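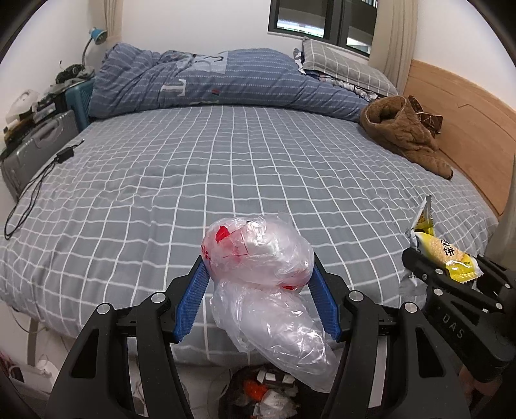 Kitel fitted sheet and duvet cover, grey check – my thoughts after a summer of use

Reviewed by Valquíria Amaral

I bought this set in August when I moved into the back bedroom, and I've been meaning to write it up ever since, mostly so that my friend Arash Mirzaei will stop asking me whether he should get one! He saw mine when he came to stay and has been dithering over it for weeks.

The fitted sheet first, as it's what I bought the set for. It's grey with a white grid, and I do like a pattern on a bed. Plain sheets show every crease, and mine is never without creases for long, bless it. The fit is on the generous side, so you get a bit of wrinkling by the evening and some extra hanging over the front edge. A good tug at the corners sorts it out. I've washed it once a week at 40 and the white lines are still nice and crisp.

Now I should confess that my bed gets used for everything. Snacks, parcels, the post, a fleece I haven't hung up, all of it lands there sooner or later, and then I have one big clear-out with the bin pulled up close.

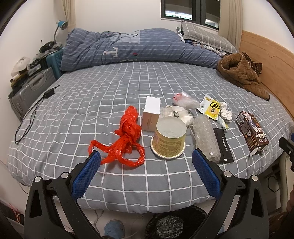 Rice cracker crumbs are the real test of any sheet, if you ask me, and they brush off this one very easily. The weave is smooth and quite tight, so wrappers and bits of bubble wrap slide along it and you can sweep the lot up with your forearm – very satisfying on a lazy afternoon. I did spill tea on it in the second week (my own fault, I was reading) and it came out with ordinary soap and cold water.

The duvet cover is blue with thin white stripes and a big letter T on it, which I wasn't sure of at first but have grown fond of. It's soft and light, lovely in warm weather. My one real grumble is the fastening, which has only 4 poppers, so the duvet creeps out of the opening if you're a restless sleeper like me. I've sewn on a couple of ties and it's been much better behaved.

Mine came from Rosach, who were quick with the delivery and very kind about swapping the size when I ordered the wrong one. I'd buy the sheet again tomorrow, and the cover too if they added a few more poppers.

4 stars out of 5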